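Prostholm to relabel wool-blend coats after fibre checks

Outerwear maker Prostholm will replace the care and composition labels on 1,444 coats from its autumn range after checks found that the lining was wrongly described. The coats, sold under the Dorkau name, carry a label giving the lining as viscose. Testing by the textile laboratory Guvton showed it to be polyester.

The shell fabric was found to match its label. Guvton took samples from 30 coats across all sizes and reported the same lining in each. 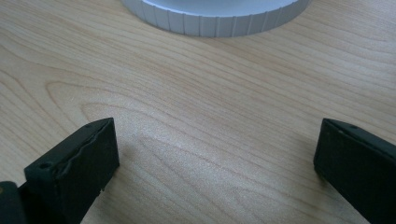 Mwende Lema, technical manager at Prostholm, said the error arose when the lining supplier was changed in January and the label file was not updated. The new lining has a higher seam strength than the old one, she said, but it has a lower safe ironing temperature. The present label allows a medium iron. The corrected one will specify a cool iron on the reverse side only.

Coats still in the warehouse will be relabelled by Owino, the finishing contractor that sewed in the original labels. Work on the first 200 begins this month and is expected to take seven working days. Sizes 8 to 14 will be done first.

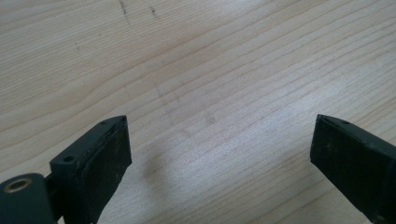

Customers who have already bought a coat can ask for a replacement label by post or return the garment to the shop for a refund. The style number is printed on the small white tab behind the main label, inside the left side seam. Coats with a quilted lining are not affected — they were made in a separate run and labelled correctly.

Retail buyer Muthoni Makokha said shops would keep the coat on sale with a corrected swing ticket until relabelled stock arrives. The price is unchanged.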